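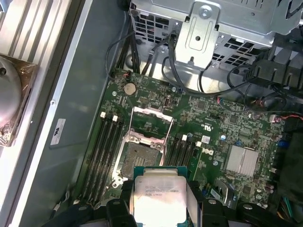 Finger Pads and Grip Settings on the Processor Cell

The Mavley workshop has completed its January service of the processor handling cell, and users of the cell are asked to read this notice before booking time on it. The cell removes and seats processors in desktop computers that are kept for repair or parts, most of them Dell towers with Intel Xeon processors. The arm carries a two-finger gripper with a small camera at the wrist.

The service was brought forward after operators reported that processors were tilting slightly in the grip during the last part of the move down to the socket. A processor that reaches the socket at an angle can bend the pins, and a board with bent pins is generally not worth repairing. The workshop traced the fault to worn finger pads and to a play of less than a millimeter in one of the linkage pivots. Both pads were replaced with new parts from Trirov, and the pivot was taken apart, cleaned and refitted.

The following settings now apply. Closing speed is limited to 50 percent for all work inside a computer case. Closing force is held at the lowest setting that passes the lift test, in which a scrap processor is picked up and set down 100 times on the bench plate without slipping. The wrist camera was recalibrated after the pads were fitted, and the older calibration file has been withdrawn. Programs that still call for the older file will stop at the first move and should be updated by their owners.

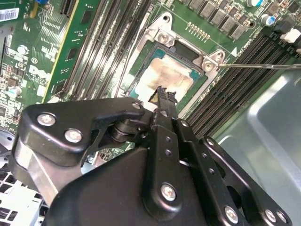
Work at the processor socket, with a gripper finger just above the lower edge of the processor.

Operators are reminded that thermal paste is the main cause of pad wear and poor grip. Dried paste should be wiped from the heat spreader before the gripper is brought in wherever the processor can be reached by hand. If paste gets onto the ridges of a finger tip, the cell is to be stopped and the tip cleaned with a lint-free cloth and alcohol. Metal picks and blades are not to be used on the pads.

Screws on the gripper plates are to be checked at the start of each session with the driver kept in the cell drawer. A screw that turns under light pressure should be entered in the log and reported to the workshop - it should not simply be tightened and left.

The pads are due for inspection every 2000 cycles. The cycle counter was set to zero at the end of the service, and its reading should be copied into the log at the close of each session. A spare pair of pads is held in the Prergate store and may be drawn by any trained operator.

The revised setup sheet, dated 15 April 2025, replaces all earlier versions. Printed copies of the older sheet should be removed from the cell and returned to the Mavley workshop.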